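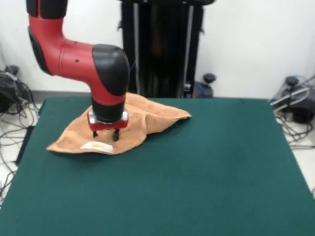 Abb. 1: Roboterarm mit Zweifingergreifer an einem Frotteetuch, Arbeitsfläche mit grünem Belag

Automatisierung im Betrieb und die Folgen für die Beschäftigten
Handout zur Einheit 7: Wäscherei und Textilservice
Dozent: Henrique Guerreiro
Stand: 11/22/20

1. Worum es heute geht

In der letzten Einheit haben wir über Lagerarbeit gesprochen. Heute nehmen wir einen Bereich, der von aussen einfach aussieht und für die Technik schwierig ist: das Sortieren, Prüfen und Falten von Wäsche. Das Fallbeispiel ist die Wäscherei Jemum am Standort Gemthorpe. Ich habe den Betrieb im März besucht und mit drei Personen dort längere Gespräche geführt. Die Zitate habe ich selbst ins Deutsche übersetzt; die Fassungen in der Originalsprache können Sie bei mir lesen.

Bitte bringen Sie zur Übung den Text von Leonora Pangilinan über Arbeitsplatzbeschreibungen mit (Reader, Kapitel 2).

2. Warum Textilien ein schwieriger Gegenstand sind

Ein Karton hat eine feste Form. Wenn man weiss, wo eine Ecke liegt, kann man die anderen Ecken berechnen. Ein Handtuch hat in jedem Moment eine andere Form. In Abb. 1 ist der Stoff in der Mitte aufgeworfen, eine Ecke läuft rechts spitz aus, und links vorne liegt er flacher. Das Pflegeetikett befindet sich an der vorderen Kante und ist umgeklappt. Ein Mensch erkennt aus einer solchen Lage sofort, wo er anfassen möchte. Für eine Maschine sind das mehrere Aufgaben hintereinander:

— eine geeignete Stelle zum Greifen finden
— eine Lage Stoff fassen und nicht zwei
— das Tuch so anheben, dass eine zweite Ecke sichtbar wird
— erkennen, ob der Griff gelungen ist, und sonst neu beginnen

Der letzte Punkt wird in den Prospekten der Hersteller selten erwähnt, für die Beschäftigten ist er aber der wichtigste. Jeder misslungene Griff, den die Maschine nicht selbst bemerkt, wird zu einer Arbeit für eine Person.

Begriff: Restarbeit. Wir bezeichnen damit die Tätigkeiten, die nach einer Automatisierung beim Menschen bleiben, obwohl sie in der Planung nicht als eigene Tätigkeiten vorkommen.

3. Der Fall Jemum

Vor der Umstellung wurde an den Falttischen vollständig von Hand gearbeitet. Eine Schicht legte nach den Aufzeichnungen des Betriebs im Durchschnitt 1.831 Handtücher zusammen. Das Ziel der Leitung war 2.000 Stück pro Schicht mit derselben Zahl von Personen. Dafür wurde ein Teil der Tische mit dem System Bolow ausgestattet, welches das Greifen und das Vorlegen der Tücher übernehmen soll. Das eigentliche Falten blieb in der ersten Phase bei den Beschäftigten.

Nach einigen Monaten erreichte die Schicht fast 2.000 Stück. Diese Zahl wurde im Betrieb als Erfolg präsentiert. Sie sagt uns aber wenig darüber, wie sich die Arbeit verändert hat. Dazu die Aussagen aus den Gesprächen.

Shalini Uniyal, Schichtleiterin: «Früher habe ich gesehen, wer müde ist, und habe die Plätze getauscht. Jetzt schaue ich zuerst auf den Bildschirm. Die Maschine hat keine Müdigkeit, also gibt sie den Takt, und meine Leute müssen sich danach richten.»

Harpreet Gill, seit vielen Jahren am Falttisch: «Meine Schultern sind besser geworden, das muss ich sagen. Das Herausziehen aus dem Wagen war das Schlimmste. Aber ich stehe mehr und warte. Und wenn zwei Tücher zusammen kommen, dann muss es schnell gehen.»

Janelle Tan, Technik: «Ich wurde für Störungen eingestellt. Die meisten Störungen kann Harpreet schneller beheben als ich, sie weiss, wie sich der Stoff verhält. In ihrem Vertrag steht davon kein Wort.»

4. Was sich ändert: vier Beobachtungen

a) Körperliche Belastung. Das Ziehen und Heben nimmt ab, das Stehen am selben Platz nimmt zu. Eine Entlastung an einer Stelle des Körpers bedeutet noch nicht, dass die gesamte Belastung kleiner ist. Für die Beurteilung braucht man Angaben über den ganzen Arbeitstag.

b) Takt und Pausen. Bei der Handarbeit entstehen kleine Pausen von selbst, zum Beispiel wenn jemand einen neuen Wagen holt. Diese Wege sind in Gemthorpe weggefallen. Auf dem Papier wurde keine Pause gestrichen, und trotzdem haben die Personen weniger Erholung.

c) Qualifikation. Frau Gill prüft jetzt die Lage der Tücher, entscheidet über das Aussortieren und greift bei Fehlern ein. Das sind Aufgaben mit mehr Verantwortung. Ihre Lohngruppe ist gleich geblieben. Hier besteht der Zusammenhang mit dem Text von Pangilinan: Eine Stellenbeschreibung, die vor der Umstellung geschrieben wurde, bewertet eine Arbeit, die es in dieser Form nicht mehr gibt.

d) Wissen. Vieles, was man über Stoffe weiss, hat man in den Händen — welche Ware rutscht, welche sich verzieht, welche Naht aufgeht. Dieses Wissen wurde bei der Einführung nicht abgefragt. Frau Tan hat später angefangen, es in einem Heft zu sammeln.

5. Zum Vergleich: Saludo

Der Betrieb Saludo hat denselben Schritt in anderer Reihenfolge gemacht. Zuerst wurden mit den Beschäftigten alle Handgriffe aufgeschrieben, auch die kleinen. Danach wurde gemeinsam entschieden, welche davon an die Maschine gehen. Die Einführung hat dadurch länger gedauert. Über die Stückzahlen bei Saludo habe ich keine verlässlichen Angaben und möchte darum keinen Vergleich der Leistung ziehen.

6. Aufgaben für die Übung

Arbeiten Sie zu zweit, schriftlich, höchstens zwei Seiten.

— Schreiben Sie eine neue Stellenbeschreibung für Frau Gill. Verwenden Sie nur Tätigkeiten, die aus Abschnitt 3 und 4 hervorgehen.
— Nennen Sie zwei Kennzahlen, welche die Leitung neben der Stückzahl erheben könnte, und beschreiben Sie, wer sie erhebt und wer sie sehen darf.
— Nehmen Sie Stellung zur Aussage von Frau Uniyal über den Takt. Ist das eine Eigenschaft der Maschine oder eine Entscheidung der Leitung?

Abgabe in der nächsten Sitzung auf Papier. Wer in der Sitzung fehlt, legt die Arbeit vorher in mein Fach.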